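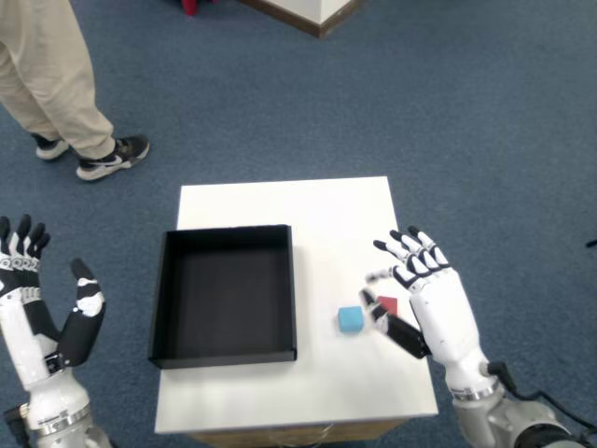

Tabletop Materials and Activity Setup
Handout 4: Trays, Cubes and the Work Surface
Wudton College, Activity Assistant Program
Instructor: Asnakech Gebretsadik
March 2018

Read this before the practical. Bring it with you and write on it. The terms in the first section will be used in class without further explanation.

1. Terms

Work surface. The part of the tabletop the participant can reach without leaning or standing up. On most tables it is smaller than the top itself.

Near edge. The edge closest to the participant. Far edge, left side and right side are also named from the participant's seat. If you are standing across the table, your left is their right. Say "your left" when you speak to a participant and "participant's left" when you write notes.

Container. Anything that receives objects: a tray, a box, a bowl, a bin. In this unit the container is nearly always an open tray with low walls.

Start position. Where an object lies before the activity begins.

Clearance. The open space between two objects, or between an object and the wall of the tray.

Transfer. Picking up one object, moving it and letting go of it in the container. A transfer is complete when the hand is off the object. An object resting on the wall of the tray is an incomplete transfer, even if it later drops in.

2. The table

Use a rectangular table with a plain, light, matte top. White is the easiest to work with. Glossy tops reflect ceiling lights, and participants with low vision may reach toward the reflection. If the only table available is glossy or has a strong wood grain, cover it with a plain cloth taped underneath on all sides. Do not use paper. It slides and it tears.

Check that the table does not rock. Press down on each corner in turn. On carpet a table can seem steady and still shift when someone leans on it, so press harder than you think you need to.

Decide which way the table will face. With the long side running away from the participant you get depth but not much width. This suits activities where one object is moved a short distance to one side. With the long side across the front, you get more room left and right, and the participant can work with larger spacing. Either is acceptable in the practical as long as you write down which one you used.

Clear everything that is not part of the activity. Pens, cups, phones and your own notes go on a separate chair or shelf.

3. The tray

A square, shallow tray with thin upright walls is standard for this unit. Ours come from Solanki and are black. A black tray on a white table gives a hard outline that most people can find quickly, and the inside of the tray is clearly different from the table around it.

Points to check:

The inside is empty and wiped. Small crumbs of foam collect in the corners.

The walls are all standing straight. A wall that leans in will catch a cube on the way down.

The bottom sits flat. A warped tray spins when it is touched.

The tray goes on the left half of the surface for the first round and close to the near edge. Close does not mean touching. Leave enough table in front of it that a sleeve will not drag it off.

Low walls cast a shadow into the tray. Usually the shadow is faint and does no harm. With a single strong lamp from one side it can get dark enough to look like a second object, especially in a light-colored tray. Move the lamp or turn the tray.

Wall height changes the activity more than students expect. Kálmán Vörös ran the same setup with last year's group using a deep box in place of the tray. The participants who had been placing the cubes began dropping them. The lower the wall, the more often you will see a cube set down with control. The deep box is fine for throwing games and for sorting large quantities, but we will not use it here.

4. The cubes

Foam cubes are used in this unit in place of wooden blocks. They are light and quiet, and they can be squeezed. They also behave differently from wood in ways you need to know before you put them in front of someone.

Squeeze. A foam cube gives under the fingers. A participant with a strong grip may flatten it, and it will jump when released. A participant with a weak grip often does better with foam than with wood, as the fingers sink in slightly and hold.

Edges. New cubes have sharp edges. After some use the edges round over. Rounded cubes still sit flat, but they stack poorly, so keep worn cubes for transfer work and newer ones for building.

Weight. Because they weigh so little, foam cubes are easily pushed. The side of the hand can move one without the participant feeling it. Watch for this when two cubes are close together.

Color. Begin with two colors that differ in both hue and brightness. Light blue and red work well on white. Yellow on white is hard to see and should be left out. Red and dark green look the same to some participants and should not be used together in a sorting activity.

The full set for the class holds 64 cubes in one crate. You will never need the whole set on the table. For a first round, two cubes are enough.

5. Placing the cubes

Put the cubes on the opposite side of the surface from the tray. For the basic layout:

Place the first cube near the center, a short distance from the right wall of the tray.

Place the second cube farther to the right and slightly behind the first.

Leave enough clearance that a thumb and fingers can close on either cube without touching the other.

Turn each cube so that one face is square to the near edge. A cube set at an angle is harder to grip. You can use that on purpose in a later round.

The offset between the two cubes matters. When they stand side by side in a straight row, the near face of each is equally easy to see. When one stands behind and to the side, the hand reaching for it can hide it from view in the last part of the reach. The participant then has to rely on where they remember it to be. This is a useful thing to observe, and it is also a common cause of knocked cubes. Note which cube was reached for first.

6. Running the activity

Say what you want done in one sentence. "Please put the blue one in the tray." Wait. Do not point while you speak in the first round.

If there is no response, repeat the same sentence once in the same words. Changing the wording at this stage makes it a new instruction.

If a cube is knocked out of place but stays on the table, leave it where it is and let the participant go on. If it goes on the floor, pick it up yourself and return it to its start position.

When both cubes are in the tray, stop and write your notes before you reset.

Round one: two cubes, tray on the left.
Round two: same cubes, tray on the right, cubes moved to the left in mirror position.
Round three: choose one change only. You may change the cube spacing, the angle of one cube, or the distance from the near edge.

Bence Kiss will play the participant for the first demonstration. After that you will work in pairs and switch.

7. What to write down

Table direction. Tray position. Color and start position of each cube. Which cube was moved first and with which hand. Whether each transfer was complete. Anything that was touched by accident.

Write what you saw. "Right hand, blue cube, set down in near corner of tray" is a good note. "Did well" is no use to the person who reads it after you.

A sketch is often faster than words. Draw a rectangle for the table, a square for the tray and a small square with a letter for each cube (B, R). Mark the participant's seat with an X. If there is no X the sketch cannot be read, and it will be handed back.

8. Common mistakes from earlier groups

Tray pushed up against the cubes. The participant slides the cube to the wall and has no room to lift.

Cubes handed to the participant. The pick-up is then lost, and only the release has been observed.

Several things changed between rounds. This was the main problem in the Astthorpe group's reports. The notes were careful, but there was no way to tell which change had made the difference.

Resetting too early. Some students tip the tray out as soon as the last cube lands. Look at where the cubes ended up first. Both in one corner is worth a note – so is one standing on top of the other.

9. Cleaning up

Foam cubes are wiped with a damp cloth and left out on the rack. Do not put them back in the crate damp. Trays are wiped inside and out and stacked upside down. Any cube with a torn corner goes in the envelope marked for Ernő Boros, who reorders.

10. The practical

You will have 40 minutes, including setup and cleanup. The written notes count for 50 percent of the practical mark and the setup and running of the activity for the rest. You may keep this handout open on your chair during the practical, but not on the table.

Questions to prepare:

Why is a matte surface preferred to a glossy one?
What would you expect to change if the black tray were replaced with a white one?
A participant always reaches for the nearer cube, whatever color is named. What single change would you make in the next round, and what would it tell you?
How would you adapt the basic layout for someone who uses only the left hand?

Reading for next time: the Clolport workbook, chapter on containers with lids. Gyula Kelemen has the spare copies in the materials room.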